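Denthorpe and Sustlow Local History List
Re: Market tolls and the missing account books
Posted: Tuesday, August 14, 2018

On the Denthorpe side, a member wrote:

> I have been through the bound volumes at the record office again
> and the toll accounts stop at the end of the October fair. The next
> book on the shelf starts four years later. Does anyone know whether
> the gap is a real one, or whether the missing books went to Sustlow
> when the market rights were sold? I would also like to know what
> the "standing pence" were. They turn up in the margin beside
> certain stalls and not others, and I can't see a pattern.

I can answer part of this. The gap is in the binding and not in the records. When the accounts were bound, the loose sheets for those years were still with the solicitors who handled the sale, and they came back too late to be put in order. They are now in the Sustlow deposit, in a box labelled "Bridge, misc.", and you need to ask for it by that name. The catalogue entry says nothing about tolls. I found them only when I was looking for the repairs to the bridge parapet.

There are 145 sheets in the box, most of them written on both sides. The first 14 are rough notes in pencil and are hard going. After that the writing is the same clerk's hand you will know from the bound volumes, with the same habit of carrying the pence over to the next line. Some of the sheets are out of order. I put a slip in where I thought the break between two years fell, but the staff may well have taken it out.

As for the standing pence, I think they were a charge on goods left in the market place overnight. A carter who came in the evening before and stayed on his pitch paid it, and one who arrived in the morning didn't. That would explain why the same name has the mark at one fair and not at the next. The pottery sellers nearly always have it. The butter women never do. I haven't found the rule written down anywhere, so treat this as my reading of the sheets and no more.

One caution about the money. The clerk's year doesn't run for 365 days. He closed his book when the October fair had been paid for, and the fair moved. If you set his totals beside the parish figures you will be comparing years of different lengths, and I made that mistake myself in the piece on the cattle pens. It needs correcting and I have sent a note in for the next issue.
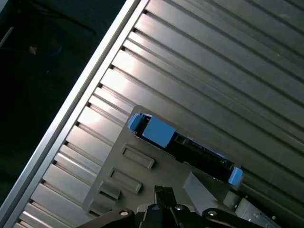

Bulletin no. 30

The cattle pens piece is in that number, for anyone who keeps the back issues. The passage to cross out is the last paragraph, where I said the takings had dropped by a quarter after the new road was opened. They had dropped, but by much less. The map on the facing page is sound, except that the pinfold should be on the north side of the lane.

There was also a question off the list about the Dijkstra token. This is the small brass piece with a ship on one side and the surname on the other, which has been described more than once as a Denthorpe market token. I don't believe it is. The name doesn't occur in any toll book I have read, in either town, and there is no reason for a market eight miles from navigable water to put a ship on its tokens. It looks to me like a trader's piece that came up the river with somebody's change. If anyone has seen a second one, I would like to hear where it was found.

The Grastis rental is another matter. Grastis was the farm at the top of the Sustlow road, and its tenants had the right to drive stock to market without paying at the bar. The clerk writes "G." beside them. I had taken this for "gratis", and so has everyone else who has used the books. Having seen the loose sheets, where he twice writes the farm name out in full, I am now sure it means Grastis. That moves a fair number of beasts out of the free list and into the farm's own account, and the lists of exempt traders in our older articles will need looking at again. 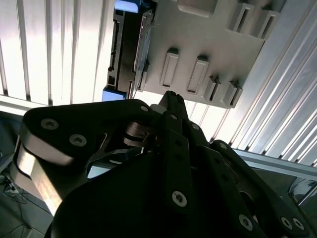
Using the Sustlow deposit

The box has to be ordered the day before. Give the deposit name and then "Bridge, misc.", as there is another bridge box which holds only drawings. Pencil only at the table. Photographs are allowed once you have filled in the form, and one form covers the whole visit.

I have typed up the sheets for the first of the missing years and can send the file to anyone who asks. It keeps the clerk's spelling. Where I couldn't read a word I have left a row of dots, and suggestions for those are welcome.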